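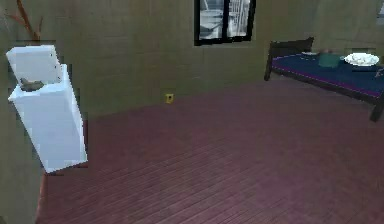
Robotics Club Takes Its Housework Indoors - On Screen

Home News Clubs Calendar Contact

The Zultstead robotics club has been busy since September with a simulated bedroom, and what a lot of work goes into one small room! The 26 members are writing software for Kahsay, their make-believe household helper, which has to find its way across the plank floor between the white appliance with the raised lid and the low bed with its navy cover. They have logged over 1,387 practice runs so far - most of them after school, with snacks. Two teams will take their programs to the Breketti student contest in the spring, and families are warmly invited to stop by the lab at 4 p.m. to watch them practice.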